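Companion Animals and Public Space
Unit 7 handout: Leash walking, arousal and the shared sidewalk
Instructor: Kuo-hua Choi
Revised 2021-11-27

7.1 Scope

The previous unit dealt with the fitting of collars and harnesses. This unit covers what happens on the other end of the leash once the dog is outside: pulling, lunging, barking at other dogs, and the handler's response. Off-leash areas are left for Unit 9. Aggression with a bite history is outside the course and should be referred.

Read the Lozano chapter before the practical. The Erken notes are optional and repeat some of the same material with more detail on small breeds.

7.2 Terms

Arousal. The general level of activation of the animal. It can be high in play, fear or frustration. The word says nothing about whether the dog is enjoying itself.

Threshold. The point past which the dog no longer takes food or responds to a known cue. Usually given as a distance from the trigger, although duration and movement of the trigger matter as well.

Trigger. Anything that reliably raises arousal. Common ones on city streets are other dogs, bicycles, delivery carts and children running.

Leash reactivity. Barking, lunging or spinning on leash toward a trigger. Many dogs that do this are calm around the same trigger off leash. The term describes what the dog does and leaves the cause open.

Loose leash. The clip hangs straight down from the collar or harness. A leash that is slack in the middle but tight at the clip does not count.

7.3 Pulling

Pulling is maintained by its results. The dog leans, the handler takes a step, and the dog arrives at the tree. If this happens on some walks and is prevented on others, the behavior becomes harder to remove than if it had been allowed every time.

Two procedures are taught in this course. In the first, the handler stops when the clip lifts and moves again when it drops. In the second, the handler turns and walks the other way before the clip lifts, and feeds at the seam of the trouser leg when the dog catches up. The second requires better timing but produces less frustration in young dogs. Do not alternate between them within one walk.

Fixed-length leashes are used throughout. A retractable leash keeps light tension on the clip at all times, so neither procedure can be carried out as written. 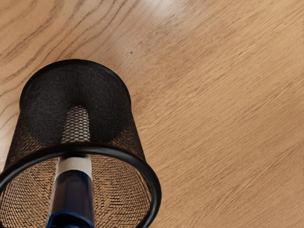
Fig. 7-1. Black mesh cup on a wooden tabletop.

7.4 Working distance

Start at a distance where the dog notices the trigger and can still eat. For many dogs in the Bamari neighborhood group this was more than 25 paces at the first session. Sidewalks rarely allow it. Use parking lots, the far side of a playing field, or a wide street with parked cars as a visual block.

The order of events matters. Trigger appears, then food appears. If the handler reaches for the food first, the bag becomes the signal and the dog learns to scan the street whenever a hand moves. Keep hands still until the dog has looked.

Reduce the distance only after two sessions without a reaction. If the dog reacts, walk away on a curve, let it sniff, and end the session there or resume farther out. Repeating the same approach after a reaction gives poor results, as arousal from the first event has not yet dropped.

7.5 Passing on a narrow path

(a) Shorten the leash by gathering it toward the body. Do not wrap it around the hand.
(b) Put yourself between the two dogs.
(c) Keep walking at an even pace. Stopping tends to bring the dogs face to face.
(d) Talk to the other handler after the pass, from a distance.

Greetings on leash are not practiced in this unit. Where owners insist on them, keep them brief, keep both leashes slack, and call the dogs apart before either one stiffens.

7.6 Recording

Each walk gets one line in the log: place, length in minutes, closest distance to a trigger, reaction yes or no, and whether food was taken. A sample line for the Dulley trail:

Dulley, lower loop / 34 min / 18 paces / no / yes

Do not grade the reaction on a scale. Handlers in the July section did so, and their scores drifted downward as they got used to their dogs.

7.7 Preparation for the practical

Bring a fixed leash, the harness fitted in Unit 6, and soft food cut to pea size. Feed half the usual breakfast. Dogs in season stay home. Logs covering at least one full week are collected at the start of the session, and late logs will be read but not marked.

Reading for Unit 8: Lozano, the sections on recall and long lines.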